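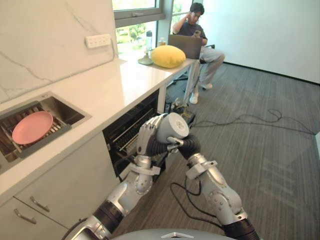

I've been meaning to write up our house rules for a while now, and a couple of you asked for them back in May, so I'm finally sitting down with a coffee to do it. These are the rules we keep for running a two-armed robot in a kitchen with people in it. They are not a standard. There are proper standards, and if you build or sell these things you should be reading those and not me! But the big documents are written for fenced cells and factory floors, and a lot of the small stuff that goes wrong in a kitchen never makes it in there. Take a cup held in two hands, one on each side, with the dishwasher standing open right behind the left hand. Every part of that is ordinary, and I can think of four of our rules that apply to it before anything even moves.

First one, the open door rule. A dishwasher door or a drawer counts as an obstacle from the moment it's open, and somebody has to say out loud that it's open. I know it sounds silly. We started doing it at Hevbridge, where I worked before this, and I rolled my eyes for about a week until I walked shin-first into a lower rack. Now I say "door's open" at home when I'm by myself.

Second, the two-hand rule. If both hands are on the same object, neither arm gets a new command until one hand has let go. We had a long argument over this one. The other side (a perfectly reasonable side, I was on it for a bit) said the software should handle it, and most of the time the software does. But when two arms disagree over a cup, the cup loses, and then you've got pieces in the rack, and then you're picking pieces out of the rack. So the rule stayed.

Third is speed. We cap the arms at 30 percent whenever anybody is in the room, and that means anybody, including the person at the far table with a laptop and a phone who is plainly thinking about something else. Especially that person, I'd say. The old version of the rule said "anybody within reach," and it got rewritten after we all realized we were judging reach by eye and that we each had a different idea of it. "In the room" is easy. You're in the room or you aren't.

The fourth is about cables, and I will be a bore about it. Cables on carpet are worse than cables on a hard floor, because they sort of settle in and your foot doesn't feel them until it's under one. Our rule is one walking route from the door to the counter that stays clear, and if a cable has to cross it, it gets a cover. We aren't great at this. If I went and looked right now I'd probably have to go fix something, so I'm going to stay in my chair and keep typing.

Then there's the stop button, which really ought to have been number one. Whoever is running the session has it in their hand or within 80 centimeters of their hand. We picked 80 because that's how far I can grab without leaning, and I'm the shortest. The button gets pressed once at the start of every session, for real, with the arms powered. A friend of mine at Pollow says they do theirs weekly and log it, and I can see the appeal of a nice log, but I like the press to be a habit, like checking your mirrors.

What goes in the hands? We keep a short list. Cups, plates, plastic tubs, sponges, cutlery with no edge. No knives, and nothing with hot liquid in it. The weight limit is 2 kilos for both hands together, well under what the arms can lift, and I've had a few emails calling that timid – fine, it's timid. The list is taped inside a cupboard door and anyone can ask to add to it, but you have to be in the room the first time your thing gets tried.

The one I still can't settle is when to call a session over. Karpenko (the consulting people, some of you will know their checklists) suggest a fixed number of cycles, and we tried 200, and it was too many. By the end of it we were all on our phones. Now we go by time, with a break and a change of operator, but I don't love that either, because people will stretch a session to finish a rack. I'd stretch it too. If you've got a rule for this that your people really follow, please put it in the comments.

Oh, and somebody asked if we wrote any of this down formally. Sort of! It's a page and a half, the Senberg folks have a copy and have been marking it up, and they want me to take out the bit about saying "door's open." I'm leaving it in. Next post will be about labeling drawers, unless I get around to the cables first.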